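Bedroom wastebasket

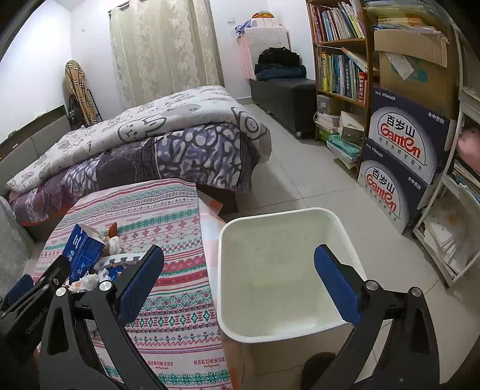
A bedroom wastebasket (also bedroom bin, paper basket, or in older catalogs "chamber basket") is a small open container for the dry trash people make in the room where they sleep. I've kept this article going on our household wiki for a while now, and I'll admit up front that I like the subject more than most people do! What sets the bedroom kind apart from its kitchen cousin is mainly size and the lack of a lid. Typical contents are tissues, snack wrappers, price tags, thread and torn packaging, and the usual in-between stage is a little heap on the nearest flat surface, like the crumpled tissues and ripped blue-and-white paper box sitting on the patterned cloth next to the white square bin. I call this the staging pile, and I have one on my nightstand as I type.

Shape

Round bins are the older form and came out of basket making. Square ones sit flat in a corner or against a bed frame and waste less floor, so they do well in small rooms where the furniture is already shoulder to shoulder. The trade-off is cleaning. Dust and pencil shavings get down into the corners and stay there until you go after them with a damp rag (an old toothbrush is better). I've owned both and I keep going back to square.

Tapered bins stack inside each other in the store, and anyone who has tried to pull two of them apart knows how hard they can grip. Run a little warm water down the gap.

Materials

Plastic is the common choice today: light, cheap, easy to rinse. Wicker looks lovely and sheds crumbs through the sides. Metal mesh has the same problem, plus it rings like a bell if you kick it at night. The Triltberg pail, an enameled steel bin sold mostly by mail, has a following among people who like heavy things, and mine has lasted 19 years with one chip near the rim. Staltetti made a folding cardboard version for dorm rooms, which I bought once and don't recommend near a humidifier.

Liners

Opinions differ. A bin that only sees paper doesn't need a bag, and plenty of people simply carry it to the kitchen and tip it out. If you chew gum or eat in bed - I do, no shame - use a liner. Grocery bags fit most small square bins if you twist the extra and tuck it under the rim. Cisneros sells rolls of 700 thin liners, and I am still on my first roll.

Placement

The usual spots are beside the bed, under a desk, or next to whatever low table catches the clutter. Within arm's reach is best. A bin across the room gets thrown at, and then you have tissues behind the bookshelf. Keep it clear of long curtains and trailing bedding, and away from space heaters.

Staging piles and the sweep

Most bedroom trash doesn't go straight in the bin. It lands on a stool, a windowsill or a stack of books and waits. The evening sweep is the habit of clearing all those spots in one go, and it takes me under 15 minutes even on a bad day. Hold the bin right at the edge of the table and slide the light stuff over with your hand. Check for earrings first! If the table has a cloth on it, take the trash off before you shake it out.

Flatten boxes before they go in. One small carton left in its full shape can fill half a bedroom bin.

Collecting

There is a small collector scene, mostly for printed tin bins. Trorach bins with the railroad pattern are the ones I see asked about most, and reproductions have been going around since 2000. Look at the seam on the inside; the older ones are folded over and the copies I've handled are glued.

See also: Nightstand, Lint roller, Tissue box cover, Drawer liner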